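Keep the Town Library Open on Sundays

By Lertchai Ruangrit

The library in Tilham closes on Saturday at 4 and stays dark until Monday morning. The town council wants to make that permanent to save money. I think it is a mistake, and I'd think so even if I didn't live 2 blocks from the front door.

Sunday is the only full day off for many people in this town. The packing plant runs six days a week, and so do most of the shops on Tully Street. A parent on that schedule can't take a child to pick out books on a Wednesday at noon.

The council says Sundays were slow. Its own report from November gives an average of 157 visits for a Sunday that was only five hours long. Per hour, that beats Monday and Tuesday – and the report says so in a table near the back.

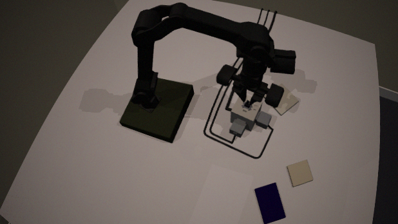
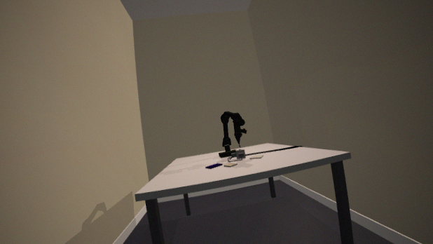
Wouldn't it be cheaper to send Sunday visitors to the library in Cevbridge?

It would cost the town less, but the bus to Cevbridge doesn't run on Sundays, so people without a car would have no library at all that day.

Fergal Breathnach, who sits on the council, has told me that people can download books at home. Some can. Plenty of households here have one phone and a small data plan, and a phone is a poor place to fill out a job application.

The savings come to just over $2000 a month. The town spends more than that on the flower beds along the bypass. I like the flowers, but I'd give up half of them for a Sunday afternoon at the library. The vote is next week, and written comments go to the clerk's office until Friday.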